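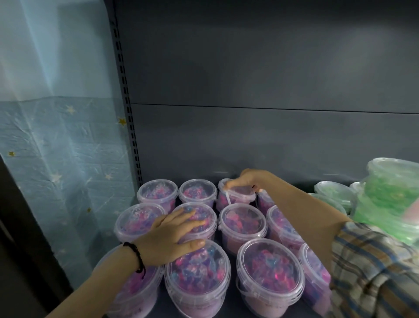

Figure 3. Shelf of clear tubs with bail handles, with one handle being raised and a hand resting on a neighbouring lid.

4.2 Handles, lids and close packing

The tubs in the toy and craft bay were among the hardest items to sort by our handling scheme. In the scheme set out in Section 3, each pack is given a grip class according to the part of it a person takes hold of first. For boxes and bags this was rarely in doubt. For small buckets it depended on how closely they stood together on the shelf.

The tubs in Figure 3 are packed tightly in rows, so there is little room to get fingers down between them. The sides, which a person might use for a tub standing alone, are largely out of reach. That leaves the lid and the handle. The lids are ribbed at the rim and slightly domed, and the thin handle runs around the upper side of the tub. In the figure the fingertips are hooked under the handle of a tub in the back row, and the handle has come slightly away from the lid rim. The other hand lies flat on a lid in the middle row, with the fingers spread.

We coded this posture as "handle, with support". The term covers any grip in which one hand takes the handle and the other is placed on the same pack or on one next to it. Coders were told not to guess at the purpose of the second hand. Dalia Lapiņa, who drew up the first version of the code sheet, had used separate classes for steadying, pushing and leaning, but the two coders could not agree on these from still pictures and the classes were merged before the main count.

Reach also matters here. To get at a tub in the back row the forearm has to pass over the tubs in front, and a sleeve or a bracelet may then lie against or hang above their lids. The bay at the Nirkmont shop had deeper shelves than the one at Stomarwood, and staff at Nirkmont told us that they preferred to fill from the back and leave the front row until last. We did not test this, and the order of filling was left out of the code sheet.

The contents of a tub may affect how it is handled as well. These ones have a pale pink, opaque base with a crowded layer of see-through pieces on top, in magenta, violet, pink and pale blue, pressed up against the lid. No two lids need show quite the same pattern. In the interviews, several shoppers said that they looked at the tops of such tubs before choosing one, and that they would pass over a nearer tub for a colour they liked better. A fair share of the reaching in this bay may therefore come from choice and not from stock running low at the front.

Of the 2000 handling events in the full set, 700 involved packs with a handle of some kind, and almost 40 of these could not be given a grip class by either coder. Most of the unclear cases were small tubs in full rows, where the fingers were hidden by the next lid. We kept them in the totals but left them out of the comparison with Gudard's earlier scheme, which has no class for a hidden grip. Štěpánek's version does have one, though it is meant for bags with folded tops and would need rewording for rigid packs.

The remaining packs in the bay, chiefly pouches and flat boxes, are dealt with in Section 4.3.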